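What's at the back? A talk about fridges
Speaker notes, Provville library, evening session

Switch the mic on before you start. Last time I did the whole hello into a dead microphone and had to do it again.

Slide 1, title

Hello, thank you for coming out, and thanks to Philomena Sheehan for asking me. She heard me going on about salad drawers at a bus stop and thought there might be an evening in it. We'll see!

Say who I am: I cook at home for a family that eats at four different times, and for the last couple of years I've been helping people sort out their fridges, first friends, then friends of friends. I've no certificate in it. I just like it.

Ask for hands up. Who's got a jar in the fridge right now and doesn't know how old it is? (Put my own hand up. Mustard.)

Slide 2, the weighing

In March I got eight households to keep a bag for everything they threw out of the fridge in one week, and to weigh it at the end. Kitchen scales, nothing fancy. The heaviest bag was 908 grams and it belonged to Aisling Ní Chonaill, who has said I may name her and is sitting over there looking at the ceiling. Most of hers was cooked rice and half a cabbage.

Read a few out from the list, slowly, people like the list:
half a tin of coconut milk, in the tin
three ends of cucumber
soup, "brown"
a whole bag of spinach, gone to liquid
birthday cake (I was shocked at this one)

Leave a bit of time here, somebody always wants to confess something.

The thing I noticed from the notes people sent with their bags was how often they wrote "forgot we had it". Hardly anyone wrote "didn't like it". So most of tonight is about seeing your food. Buying less is a different talk and I'm not good enough at it to give it.

Slide 3, stand where you stand

Get them to picture their own fridge, and then get them to picture it from the height of their own head. Most of us look down into it, and if it's a small fridge we look down quite steeply. You see the tops of things and the front few inches of each shelf. If you're tall you may never have met the back of your bottom shelf. Ciarán Ó Gríofa is six foot four and when I made him kneel down in front of his he found a trifle.

Do the kneeling joke but don't actually kneel, remember the knee.

Slides 4 and 5, fridge with the door open

Go through these two fairly quickly. On the first, point at the steel bowl of red food behind the shelf rail. On the second, the door: bottles along the bottom, little things on the shelf above, and the yellow cup that looks like noodles, with one very like it inside on the glass shelf.
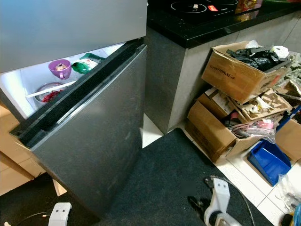
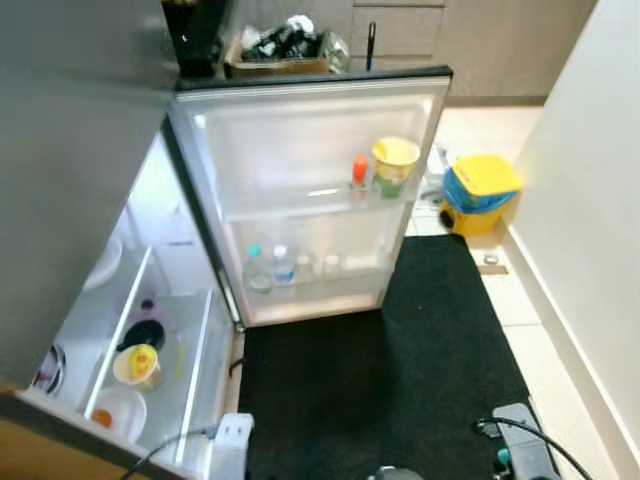
Slide 6, bowls

Right, bowls. I love a bowl. I own too many. But a round bowl in a fridge takes up a square of shelf and you can't put anything much on top of it, so the minute you've got three of them on a shelf you've filled it. And whatever's in a metal bowl is a mystery from the side, you've got to be above it to know.

So my suggestion is the dull one: the cooking bowl is for cooking, and once dinner's over the leftovers go into something straight-sided with a lid that you can see through. I use the 200 ml tubs for odds and ends (half an onion, the last of the pesto) and a bigger size for a proper portion. If you only buy one lot, buy the small ones. A small tub that's full gets eaten. A big tub with a spoonful in it sits there looking like a big tub.

Hold up the Skorken tubs. Pass them round. Get them back this time!

Muthoni Mwakyusa does it with plates instead, she tips leftovers on to a dinner plate, turns another plate over the top, and that's lunch ready for the microwave. Takes up more room but she swears by it and her bag was the lightest of the lot, so what do I know.

Slide 7, the door

The door is the warmest part. Every time you open it, it swings out into the kitchen. Good for drinks, sauces, ketchup, jam. Not so good for milk, though I know that's where the tall shelf is, and I know you're all going to go on keeping it there. I do too. We get through it fast enough.

Two things about the door. Heavy bottles go on the lowest shelf. And have a look at the rubber seal once in a while, all the way along, including the bit near the hinge. Wipe it with warm soapy water and an old toothbrush. There's an old trick with a strip of paper: shut it in the door and give it a tug, and if it slides straight out the seal isn't gripping there. Mine failed at one corner and it was only a lump of dried jam.

(If anyone asks about replacing a seal: take a photo of the model label, usually inside the fridge somewhere, and ask at Coughlan. They were patient with me.)

Slide 8, eat me first

One shelf, or half a shelf if that's all you've got, at the height you see first when you open the door. Whatever needs eating soonest goes there. Tell the house. Stick a label on it if you live with teenagers.

Joanne Horrocks has hers as a tray, so she can lift the whole thing out on to the worktop when she's deciding on tea. I've pinched this. It's much nicer than standing there with the door open, and you can get right round the sides of everything.

What goes on mine this week: two boiled potatoes, a bit of feta, the wrinkly peppers, some dal.

Raw meat never goes on that shelf. Raw meat is at the bottom, covered. Say this twice, please, even if you're running over.

Slide 9, the top of the fridge

Skip if short of time. Otherwise: what's on top of yours? Ask a few people. We all keep things up there and it gets forgotten just as badly as the back of the shelf. Do check your booklet for how much air the fridge wants round it, they're not all the same. Mine had bags for life, a cake tin and a torch on it for ages. The bags are on a hook now.

Slide 10, questions

Things that came up last time: can you put hot soup in (let it cool a bit first, shallow dish, don't leave it out all evening), do eggs need to go in (keep them somewhere cool and steady, I do put mine in), and what about bread (no, freezer).

The handout's by the door, with the tub sizes on the back. Ask whoever's nearest the window to help me stack the chairs.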